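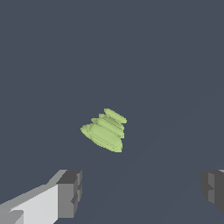

June, 8:40 am

Back on the under-15 passing data for the Roswood academy, and I'm in a much better mood about it than I was yesterday! Grigoris found the double counting. The tagging sheet was logging a throw-in as a pass AND as a restart, so every full back looked like a midfield genius. I'd already told Derek Horrocks his left back was the best passer in the age group (oops, need to call him).

Clean count for the spring matches is 1149 passes. Before the fix we had 183 more than that, all of them throw-ins. Old file is still in the shared folder with "DO NOT USE" in the name, please nobody tidy it away, I want to compare the two versions when Zuweira is in.

Started splitting passes by pitch third. The Chege ground is a pain, the camera sits low behind the dugout and the far touchline is basically guesswork. I tagged the first half twice, once with coffee and once without, and disagreed with myself on 17 passes. Most were in the far corner, so I'm marking that whole strip "unsure" and moving on. Evie says she'd throw the strip out completely. I'd like to keep it for now, the winger does half her good work over there.
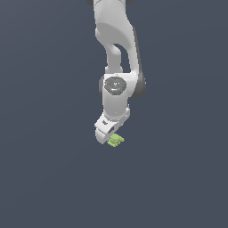 White arm from near its end, dark blue background.

11:15

Cyril Bloxham rang from Grostport. They want to join in the autumn and asked if we can do goalkeepers too. I said yes and then remembered we don't have a tag for a goalkeeper pass under pressure, only "long" and "short", so that's a job for someone (me). He also asked how many passes we'd need before comparing two players means anything. I said 1000 per team as a starting point, but that was off the top of my head and Zuweira should check it before he writes it down anywhere.

Tried her idea of counting only passes that go past an opponent. It changes the order a lot! The Tronlow captain drops from the top to the middle, and a quiet kid on the Roswood bench pops right up. Tiny number of minutes for him though, so I'm not getting carried away. Much.

To do:
call Derek about the left back
add goalkeeper tags, ask Evie for names that fit in the column
second person to tag the Chege first half, NOT me again
send Grigoris the list of matches with no second-half video

2:30 pm

Derek took it well. He still thinks the left back is the best passer in the age group.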